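Bright back room, table that won't stay clear - ideas?

Home Forum > Rooms and Storage > Small Spaces

Benedito Vieira
Posts: 182
2019-10-25

So we finally got the back room painted and I'm trying to settle what goes in it before the stuff from the hallway drifts in there by itself. The room is bright, really bright, it has the best light in the house and I don't want to waste it on storage. The plan is one table for everything - folding clothes, wrapping presents, fixing whatever broke this week, my daughter's school projects.

I've already bought the table, a Berge, the long one. It was 392 with delivery and I don't regret it, it doesn't wobble and the top wipes clean. What I can't work out is the walls. My wife wants a peg rail and hooks at hand height so scissors, tape and so on hang up. I want closed cupboards (Stekia makes a shallow one that would just fit beside the door). We have been going around on this since April.

Things that have to live in that room no matter what:
sewing box
wrapping paper, too many rolls
iron, but not the board
the small tools
two Ollow bins of craft stuff, lids lost long ago

Has anybody lived with hooks for a few years? Do you still put things back on them or does it all end up on the table anyway?

marzipan_lane
Posts: 658

Hooks, hooks, hooks! We've had a rail over our table since we moved in and it's the only thing in this house that has stayed tidy. If I have to open a door to put the scissors away, I won't do it. I know myself.

One thing though, don't put the rail too high. Ours was up above my eyes at first and my son couldn't reach it, so guess where his things went. We moved it down and filled the old holes (badly, you can still see them when the sun comes in).

quietdrawer
Posts: 100

I'm going to disagree. Hooks look great for a month. Then every hook has three things on it and the thing you want is at the back, and you take the whole bunch down and leave it on the table. That was our sewing corner. We took the rail out and put in drawers and I haven't missed it once.

Also dust. In a bright room you see all of it.

marzipan_lane

Three things on a hook means you need more hooks or less stuff!

quietdrawer

Or drawers :)

Benedito Vieira

You two could come over and argue it with my wife, I'll make coffee.

The dust point is a good one, I hadn't thought about it. The afternoon sun comes in low there and shows up everything. For the lighting in the evening I was thinking of the Kitano lamp that clamps to the edge of the table, so the top stays free. The ceiling light puts my own shadow right on whatever I'm doing.

I spent last night sorting the small tools and threw out more than I kept. Four tape measures! I kept one. The wrapping paper is standing in the corner for now in an old umbrella stand, and that might turn out to be permanent, it works fine and the rolls don't get crushed.

Still stuck on the wall over the table, so I'm leaving it bare for a while.
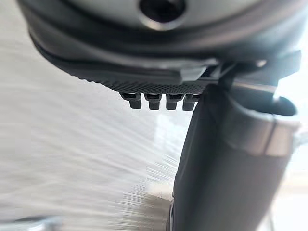

Edivaldo Coutinho replied:

I'd leave the wall bare a lot longer than a while. We did up a room like that and the best decision we made was to use it for two months with nothing on the walls, just cardboard boxes under the table. By the end we knew which things came out every day and which ones hadn't moved. The everyday things got hooks. The rest got a cupboard in the hallway, because they didn't need to be in the good room at all.

So I guess I'm voting for both of you, sorry. But a short rail. Six hooks or so, and when they're full, they're full.

On the lamp, check how thick the tabletop is before you order. I bought a clamp lamp once and had to send it back, the clamp wouldn't open wide enough.

quietdrawer

OK, six hooks I could live with. It's the long rails that get me.

fernhill

Coming in from the laundry side of things - does the iron have to be there if the board isn't? I would want the two together. We fold on a table too, but I iron on a thick towel on one end of it and got rid of the board completely. One less thing falling on my foot when I open the closet.

And please get lids for those bins, or turn them into something you can slide under the table. Open bins at floor level catch everything. I found a sandwich in ours.

Benedito Vieira

A towel on the table would save me a lot of arguing about the closet. Does the heat come through? I'd hate to mark the top after one month.

fernhill

I use an old wool blanket folded over with the towel on top of that. No marks so far, but my table is an ugly old thing and I wouldn't cry. Try it on the end nobody looks at.

marzipan_lane

Benedito, what about the school projects? Those were the worst for us. Glue drying on one end for days and no room to fold a shirt. I ended up giving my son a big tray, and the whole project goes on the tray and gets carried off to his room at night. If it doesn't fit on the tray it's too big, go ask your teacher.

Benedito Vieira

Tray is going on the list tonight. There's a volcano coming up and I was already worried about it.

I measured the tabletop, Edivaldo, and the clamp should fit with a little to spare. My wife read the thread and says six hooks is an insult but she'll start with eight. I'm holding off on the Stekia cupboard until we've used the room for a bit. The bins went under the table this morning and I can still get my knees in on one side.

quietdrawer

Eight. It begins.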